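Prikstead Play Kitchen Opens Its Doors Again in March, With a Bigger Table and a Lot More Pretend Food

PRIKSTEAD, March – I've been wanting to write this one for months, so forgive me if I run on a bit! The Adar Play Kitchen is coming back to Prikstead this spring, and we have a new room, new opening hours and a whole pile of new things to cook with.

If you came last year, you'll remember we were squeezed into the back of the Zendard building, with one low shelf and a sink that didn't do anything. I loved that room, but on a rainy morning you could hardly turn a stroller around in it. We've moved across the hall, where there's daylight and space for 16 children at a time (grown-ups welcome too, and yes, you're allowed to play).

The idea hasn't changed. Kids pick what they want to make, gather up what they need, and serve it to whoever is sitting closest. Last season I was handed banana soup more times than I can count, and I drank every bowl. What I like most is the arguing over the menu. One group spent a whole morning deciding whether ketchup goes on strawberries, and I'm sorry to report that the answer was yes.

Our friends at Bai, the housewares shop on the corner, helped us put together the new cooking sets. We wanted a mix of play food and the sort of stuff you'd find in a kitchen at home, so there are pans, cups and plates along with the toy fruit. Kids seem to know right away when they've been given the good colander, and they treat it with respect (mostly as a hat, but still).

Sessions run for 39 minutes. People ask about that number all the time! It gives us a little while to tidy up and wipe everything down before the next group comes in, and the little ones are usually ready for a real snack by then anyway. Tidying is part of the session, and we make a game of it: fruit first, then cups, then the big things.

Admission is $8 per family, and that covers everybody you bring with you. Children aged 3 and up can join in, and younger brothers and sisters are welcome on a lap. Please bring socks. The floor is lovely but it's slippery.
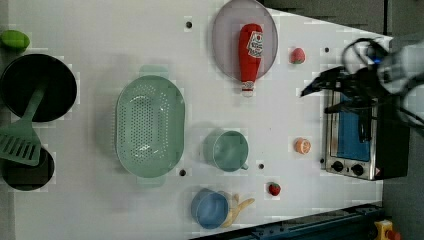
On the table at the Adar Play Kitchen: pans, a mint-green colander, a toaster oven and plenty of toy fruit. Photo: Adar

We're also collecting play food in good shape, so if there's a box of it in your closet, bring it along and we'll find it a home. Vegetables are especially welcome. Drop-offs are at the front desk any time we're open, and you can book a session there too.

I can't wait to see you all. Come hungry for pretend soup!

Press contact: Adar Play Kitchen, front desk, Zendard building, Prikstead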